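The Taiji Bear tray, after a few months of daily use

I have owned more trays than any sensible person should, and most of them have ended up under plant pots. So when I bought this one from Larero back in May, along with a Pladine chopping board to get the postage down, I didn't expect to be writing very much about it. But it has been out on my table every single day since, and I've grown very fond of it!

First, the looks. It's an off-white plastic tray with rounded corners, the name in grey outlined letters at the top left, and a sleepy, smiling bear drawn in the opposite corner. I did worry it would feel like something from a nursery (I am a long way past nursery age), but the drawing is only a simple line one and it sits happily next to my plainer things.

The rim is low. For toast, fruit or a bun it's plenty, and it wipes down in seconds, but I wouldn't carry soup on it – I tried once, and the hall carpet still remembers. It's also light enough to slide about on a shiny worktop, so I like to use it on paper or a cloth.

Where it has really earned its place is at lunch.

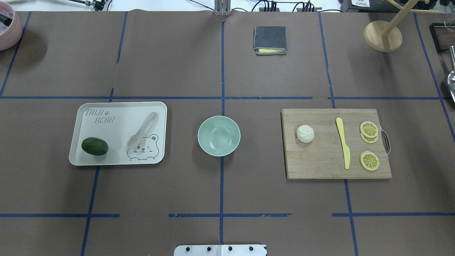

I put whatever needs cutting on the board and keep the tray for things waiting their turn, with a bowl between the two for the bits, and somehow the whole business feels calmer that way. Avocados used to roll off my old tray at the slightest nudge, and I haven't lost one yet with this.

My only real grumble is the price, as I paid a fair bit more than I would for a plain one. I'd still buy it again, and I may well get a second for my sister, who has been eyeing mine up. Four stars from me, and it would be five with a deeper rim.

2 comments

hinojosa80
Has the bear faded at all in the wash? Mine from Rusance went patchy within weeks.

plumjam222
Bought one after reading this and my grandson has already claimed it. Agree about the soup!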